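Gun Buybacks: Questions We Keep Getting

Updated 23 June 2021

The Trallside buyback opens again in September, and our inbox has filled up with the same questions as last time. We have tried to answer them plainly. We are not against buybacks. We do think the claims made for them deserve a harder look than they usually get.

What is a gun buyback?

A city or county sets up a drop-off point and pays people to hand over firearms. Payment is mostly in gift cards, sometimes cash. The guns are supposed to be destroyed afterward. "Buyback" is a funny word for it, as the city never owned the guns in the first place.

Do buybacks lower gun deaths?

We haven't seen good evidence that small, voluntary, one-day events do. Supporters point to large national programs overseas, but those came with new laws, bans on certain weapons and a duty to turn them in. A Saturday in a parking lot has none of that behind it. If your town reports a drop in shootings the year after an event, ask what happened in the towns next door that didn't hold one.

How many guns came in last time?

The Trallside event took in 52 guns. The press release stopped there. The intake sheet, which we had to request, lists 30 of them as long guns, mostly hunting rifles and shotguns, and 9 as not in working order. We'd like to know how many handguns are still in the county, and the county says it doesn't keep that number.

Who turns guns in?

Mostly older owners and people who inherited a gun they never wanted, going by the forms we have read. That is a fine reason to hold an event. It is also a long way from "getting crime guns off the street," the phrase on the flyer.

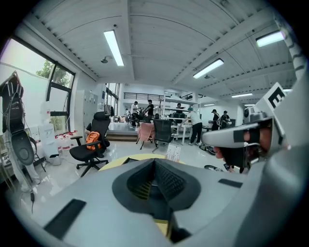 A reader in Mosovley wrote to say we were being too hard on all this. Her late husband's revolver sat in a closet for years, she said, and she had no idea how to get rid of it until the buyback came along. One less gun in a house with grandchildren was enough for her, and she didn't care what the statistics showed.

We take the point. A gun that leaves a home can't be found there by a child. Our complaint is with officials who sell that as a crime program and then cut the budget for one.

Are the guns really destroyed?

Ask for it in writing. Some contracts call only for the frame or receiver to be destroyed, and the other parts can be sold as kits. Nirnero changed its contract after two public meetings on exactly this. Trallside's says "disposed of," and we have asked twice what that means.

Is it anonymous?

The flyer says no questions asked. Read the small print, where serial numbers may be checked against stolen gun reports. We think checking is sensible, but then the flyer should say so.

Can I just bring a gun in?

Call first. It should be unloaded and locked in the trunk, with ammunition kept separate. State rules on transport still apply on buyback day.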